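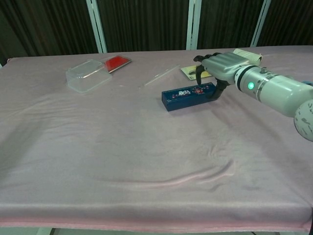
The Torau hand on the navy box, with the clear container and red-topped lid farther back on the cloth.

Torau demonstration kit, reviewed
Wilson Rivadeneyra
2019-09-15

Prastside sells the Torau as a full package for people who want to teach a robot by showing it things. You get the arm, the hand, a glove for the operator and a recording program called Selico. The sales page says a small shop can go "from box to dataset in a day." I have had the kit since March and I have a dataset. It took longer than a day, and I threw a good part of it out.

My interest is packing. We ship small gift items out of our shop on Marulanda Street, and I wanted examples of a hand picking up long boxes, putting things into clear containers and dealing with lids. Dull work, and so a fair test.

The hand first, as it's what you pay for. It closes on a box well enough. A long, narrow box with a printed side is close to the best case: flat faces, square ends, something for the thumb to hook around. With those I got usable recordings in the first session. Give it a flat card lying on cloth and the story changes. The fingers come down on top of it and push it along, and the operator, who feels nothing through the glove, keeps pushing. Prastside calls the glove "intuitive." I would call it a glove.

Lids are somewhere in between. It can nudge one over by the rim. Getting a lid square onto a clear container took our operator so many corrections that I doubt anyone should want a machine to learn from them. A learning system copies what you give it, dithering included. Selico has a button for trimming pauses, but it trims by time alone, and twice it cut the moment of contact and kept the wait before it.

The manual tells you to use a soft cover on the table. I did, and I have mixed feelings about it. A cover wrinkles. The folds move every time an arm leans on them, so no two recordings start from the same surface. Prastside says that's good for variety. Maybe so. It is also very convenient for a company that doesn't supply a proper work surface. If you want to know whether your model learned the box or the fold next to it, you'll need to set up that comparison yourself, because Selico has no field for it.

Clear plastic is a real headache. A thin strip of it on pale cloth is very hard to spot, for me as well as for any camera I've tried. If your job involves plastic wrap or see-through containers, ask Prastside for recordings of exactly that before you order. I asked and was sent a video of wooden blocks.

Now the numbers. The package promises 500 demonstrations per battery of the glove. I never came near it. On a good afternoon I kept some 9 out of 10 of the box pickups and perhaps half of everything else. The suggested target for one task is 3000 demonstrations, a figure the manual gives with no source. I wrote to ask where it came from. The reply said it was "a guideline based on customer success." I have not met these customers.

A few things I did like. The small green light on the arm is bright and easy to catch from the corner of your eye. The arm itself holds position without drifting. Exported files open in ordinary software, and the time stamps line up between the glove and the arm, which the last kit I tried could not manage. Support answers within two days, even when the answer isn't much use.

What bothers me is the pitch. Collecting examples is slow, and most of the hours go into resetting the table. Put the box back, take the lid off, smooth the cloth, start again. The Torau does nothing to help with any of that, and the price suggests it should. There isn't even a way in Selico to mark where the objects began, so we kept a paper notebook next to the keyboard.

If you already know your task, and it involves solid objects with edges, the kit will give you recordings you can train on. For anything flat, floppy or see-through, rent before you buy. Prastside does rent by the week, though you have to call and ask for it.

2 out of 5. I would go to three if they fixed the trimming.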